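Durthorpe: Last Light at Litach
A campaign expansion for two to four players

The mining colony at Litach stopped answering its radio in April. Your crew has one shuttle, not enough fuel, and a map that was wrong before the tunnels started moving. I love this box, and I've been itching to get it onto tables!

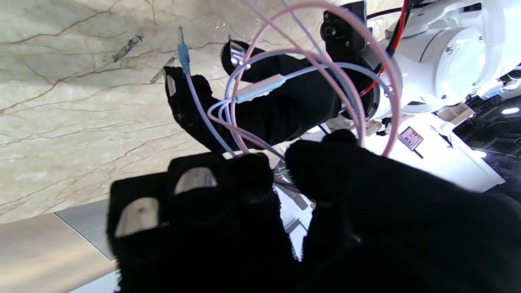

Orla Ó Conaill
Lead Designer, Gresano Games

Last Light picks up right where the Durthorpe core game ends, and you can bring your surviving crew along, scars and all. There are 7 linked missions, 54 new event cards and a campaign book of 162 pages (the maps alone kept me up for weeks). Tunnel tiles now flip when the lights go out, so the way you came in may be gone when you need it -- and you will need it.

Captain Ó Dubhghaill is back too, older and a good deal meaner. She can be hired, robbed or left behind, and the later missions remember which one you picked.

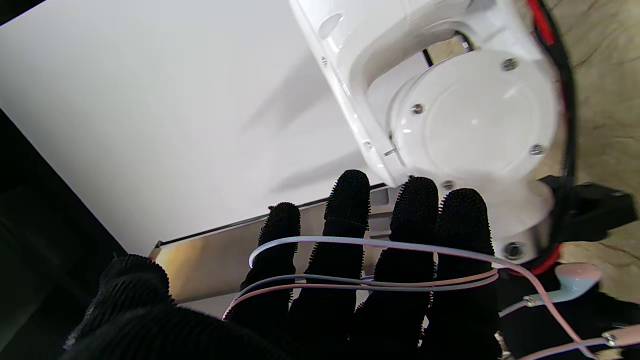 The Warden is the big new enemy, and it has its own deck. It learns from noise, so a loud crew meets it early and a quiet one might get to mission four in peace. Picture a hand like the one here, black and bristly with its fingers pointing up, coming through a floor hatch, and you've got the mood of its first card. Play that one with the lamps low!

In the box: campaign book, event deck, Warden deck, double-sided tunnel tiles, crew sheets
Needs: Durthorpe core game
First printing: 1,642 copies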